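## 4. What people keep where, and why they are wrong about it

The first three sections dealt with how households say they store things. We turn now to how they store them, a subject on which the survey literature has been curiously trusting. Ask people where the colander lives and they will tell you, promptly and with confidence. Then ask them to go and get it.

### 4.1 The stated kitchen and the kitchen

Our 590 respondents in Vadow and Paltstead each completed the storage questionnaire described in Section 3, then returned a drawn plan of their own kitchen, marking the home of 24 everyday items. The items ran from the unremarkable (dinner plates, salt) to the faintly shaming (takeout menus, the lid that fits nothing). A follow-up in March asked them to fetch seven of these items while a household member held the stopwatch. We had planned to send an assistant to do the timing, but the budget for travel was spent on printing the plans at a size people could draw on.

Agreement between plan and practice was high for plates and poor for almost everything else. Respondents were at their most accurate about objects they used daily and at their most certain about objects they used twice a year. The correlation between certainty and accuracy for the second group was negative, and it stayed negative after we had checked the coding, changed the coding, and changed it back.

The easy reading is that people forget. We doubt it. A forgetful respondent searches evenly, trying one door after another. Ours went straight to the wrong cabinet, looked inside, closed it, and a moment later opened it again. This second look at the same shelf was common enough that we gave it a code of its own (RL, "return look") and include it as a variable in Section 5. It suggests a firm belief about where the thing ought to be, which the absence of the thing does little to disturb.

### 4.2 Open shelves and the problem of being seen

Open compartments complicate this picture. The design press has long held that visible storage improves recall: you see the bowl, you know where the bowl is. The claim has an appealing simplicity and rests, as far as we can trace it, on a small number of articles citing one another in a circle.

In our data, open shelving helped with retrieval and hurt nearly everything else. Households with at least one open compartment fetched items faster from that compartment, but they also stored fewer useful items in it. Once a shelf is on view, it seems, its contents are chosen for company. The good jug goes up. The plastic tub with the rice in it goes behind a door, where it joins the other tubs and is lost in the crowd.

Paltstead respondents showed this most strongly, perhaps because their kitchens tend to open onto the front room. Vadow kitchens are mostly closed off by a door, and their owners displayed whatever they liked, including, on one plan, a car battery. We also asked what a visitor would think of the open shelf. Answers fell into 4 groups, the largest of which we have labeled "defensive."

A further difficulty is that the distinction between open and closed is less clean than our coding sheet pretended. Glass doors had to go somewhere (we put them with the open shelves, over one coder's written objection), and so did doors that had been taken off for painting and never rehung. For the analysis, a compartment counts as open if its shelf can be seen without touching anything – a rule that at least has the merit of being short. The two basic types often sit side by side, as in Figure 2.

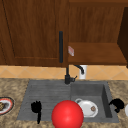

**Figure 2.** Closed and open wooden storage next to each other in a kitchen sink area (computer rendering). The door at left has a long black vertical handle; the compartment to its right has a single visible shelf board.

### 4.3 The sink as center of gravity

Position turned out to matter more than type. Items kept near the sink were located quickly whether or not they stood behind a door, and people who could name nothing else about their kitchen could name what was by the faucet. The Tang index of reach, which we borrowed from workshop studies and adapted with some violence, explains a good part of this. The Nudon scale of tidiness explains none of it. Tidy households and untidy ones misplaced the same things at much the same rate, a finding that the untidy authors of this paper have tried to report in a neutral tone.

Two limits should be noted before we move on. Stopwatches were held by family members, some of whom offered advice. And the drawn plans vary a good deal in scale, so distances from the sink were coded in bands: within arm's reach, a step away, and farther. Section 5 uses these bands throughout.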